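Wurnis hand-held gripper kit now shipping from Drandville

DRANDVILLE, May 26, 2023 — We've been itching to get this one out the door, and now we can: the Wurnis kit from Zurlow is open for orders!

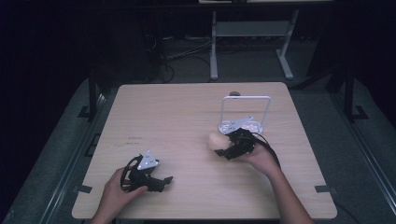 I've spent most of this year with a Wurnis gripper in each hand, teaching small table jobs the way I'd do them myself (picking things up, setting them down, swapping sides). You hold the handle, you do the job, and the software from our friends at Gunawan turns the session into something a robot arm can learn from. My first go was clumsy. By the end of the afternoon I'd stopped thinking about my fingers altogether.

Each kit comes with a left and a right gripper, cables, spare finger pads and a licence for the Gunawan software. Setup takes 16 minutes if you read the guide first — I didn't, so mine took longer. We ran trials at 9 workshops and labs before settling on the final handle shape, and we recorded more than 2,000 sessions along the way. A big thank you to everyone who put up with the early handles!

The first batch is 60 kits, and orders leave our Drandville shop in June. If you'd like to try before you buy, we're happy to book you a bench and a pair of grippers for a morning. Kettle's always on.

Media and trial bookings: Zurlow front desk, Drandville.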